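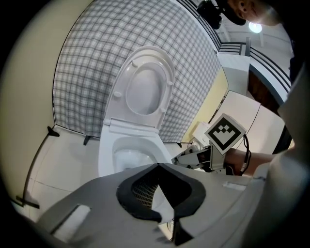

Holloway Surgery – Premises and Security Group
Minutes of the meeting held on Thursday, 1.15 pm, upstairs meeting room

Present: practice manager (chair), reception lead, nurse lead, one GP partner, site engineer from Goloveck
Apologies: pharmacy

1. Minutes of the last meeting
Agreed. The item on bike racks is carried over to May.

2. Door access
The Goloveck engineer reported that 44 staff fobs are live on the system. Two belong to people who have left and will be cancelled today. The side door still fails to latch in windy weather. Goloveck to fit a stronger closer at no charge.
Action: Goloveck

3. Medicines room
The nurse lead asked for a keypad as well as the fob reader. The quote from Plunico is £111 plus fitting. Agreed. The code will be changed every month and kept by the nurse lead and the duty GP only.
Action: practice manager to place the order

4. Panic buttons
All nine were tested before opening. The one in consulting room 6 set off the alarm but did not show on the reception screen. Staff in that room are to use the phone extension until it is mended.
Action: Goloveck

5. Visitor sign-in
The Flosivum trial was discussed. Reception find it slow at busy times, and contractors often forget to sign out. The GP partner would like to keep it – the paper book was worse. Trial to run on to the end of May.

6. Any other business
Car park lighting timer is still on winter hours. Reception lead to reset.

Meeting closed at 2.05 pm.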